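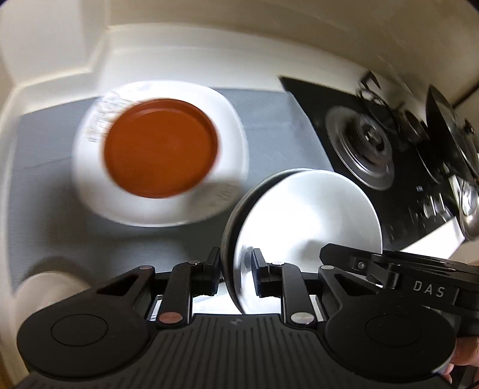
Which pad should I fit first when comparing grippers on tableware?

Start with the widest flat pad in the kit and run the full set of dishes before changing anything. The wide pad tolerates the most placement error, so its results give you a baseline for the narrower ones.

What is the Stososar bench set?

It is the fixed list of household items that Pivino uses for side-by-side gripper trials. The list covers bowls, plates, small dishes and cloths. Sites may add items of their own, but additions are scored separately and do not enter the main table.

How many trials make up one comparison?

A full comparison is 70 trials per gripper. A short comparison is 40 and should be labeled as such in the log. Do not pool the two. If a session is interrupted, resume at the next trial number and leave the gap in the timestamps.

Why use a hand-held gripper before mounting one on an arm?

A hand-held unit takes arm tuning out of the comparison. Differences in pad shape and jaw travel show up sooner, and a jaw swap does not require a new tool calibration on the controller. Arm trials come afterward, with the same items and the same start positions.

What counts as a successful grasp?

The item has to leave the surface, stay between the jaws for 3 seconds and be set down without a drop. Slip during the hold is logged in its own column. A grasp that needs a second closing of the jaws counts as a retry — even if the item never touched the surface again.

Where should the jaws go on stacked dishes?

Open the jaws and let the rims pass between them, one jaw tip inboard and the other outboard of the outer rim. Decide in advance whether the target is the top piece or the whole stack and write it on the trial sheet.
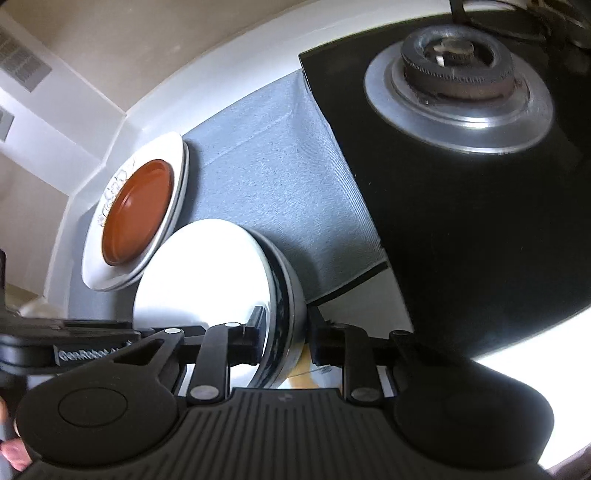 Jaws open at the rims of a dish stack, with the stovetop at right.

Does a wide-angle camera affect the results?

It affects measurement, not grasping. Straight edges bend toward the borders of the picture, so distances read directly off uncorrected video are unreliable there. Apply the lens correction first, or restrict measurements to the center.

What about motion blur?

Blur matters only if you extract positions from single images. Flag the affected segments and take the position from the nearest sharp one. Shorter exposure helps if the room lighting allows it.

Can results from Cheetham and Dandovstead be compared directly?

Yes, for any session recorded after the June pad revision. Earlier Dandovstead sessions used the old pads and are kept in a separate file. Of the sessions currently in the shared table, 79 meet the revision requirement.

Do pads need to be cleaned between trials?

Wipe them between items, and always after a glazed piece that has been handled with bare fingers. Use a dry lint-free cloth. Solvent changes the surface of the rubber and makes later slip figures useless.

Last updated October 14, 2025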